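Ticket 904 - Lid task: arm stops on force limit while closing
Queue: Maner cell support
Opened: 2026-06-02
Status: open, in a sulk

Summary

The Fletmont arm has been asked to close a lid. Between the start of the Tsuji job and the force limit on the wrist, it has formed its own views about what closing means. In 28 cycles we got 6 protective stops, all of them in the push-down step. Nothing broke, unless you count the schedule.

What we run: Jisel task runner, two-finger gripper, small cream container with a lid. The arm comes in over the rim, gets a fingertip to the lid, swings it over and presses. The swing has never failed. Approach height is taken from the taught pose, and the fingers are commanded to full open until the contact check.

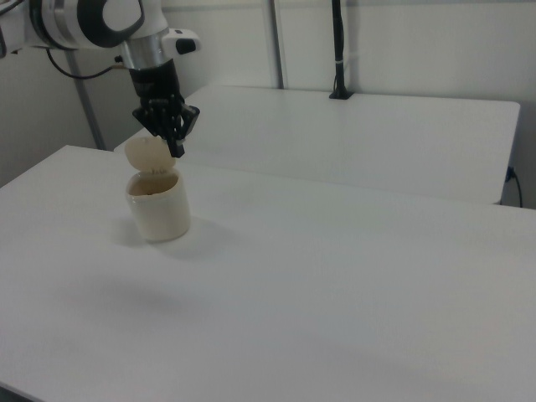 Steps tried so far

1. Restarted the controller. Same stop, slightly later in the day.

2. Re-taught the approach pose. The log now shows a cleaner path to the same error.

3. Cut the press speed by half. It now takes twice as long to fail. I left this setting in anyway, as it gives me time to reach the stop button.

4. Checked the payload entry. It still had the weight of the old gripper, the one we took off in December. I felt very clever for the length of one cycle. Payload is now right and the stops continue.

5. Ran the press with no container. No stop. The arm is excellent at closing nothing.

6. Compared the press target with the taught center of the lid. The runner sends the fingers down left of center, closed, and holds there until the force reading levels off. On the good cycles it levels off. On the bad ones it climbs straight to the limit and the arm locks with the tip still on the lid. The cell then wants a manual reset, a home move and an apology.

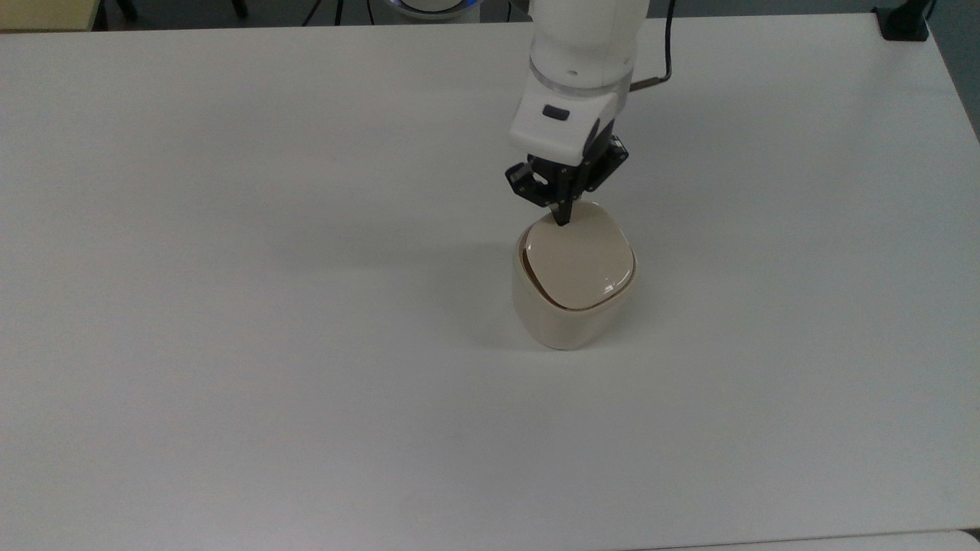

Jisel support: Please don't raise the force limit to get past this. An off-center press puts a side load on the wrist, and the limit is doing its job. Can you send the tool offset from the active profile, and say whether it was saved before or after the gripper change?

Before. The payload got updated in step 4 and the offset did not, because they live on separate pages and I only visited the one. The profile name also still says "old gripper", in plain letters, at the top of the screen.

Jisel support: Then re-measure the tool point with the new fingers closed, save it under a new name, and rerun at the reduced speed. Keep the limit where it is. If the press lands on center and still trips, send the force trace from one good cycle and one bad one.

Will do. The force limit is unchanged, for the record - I thought about it, looked at the wrist, and thought about something else. Cell is locked out until the new tool point is in. Next update when the rerun is finished, with traces if it trips.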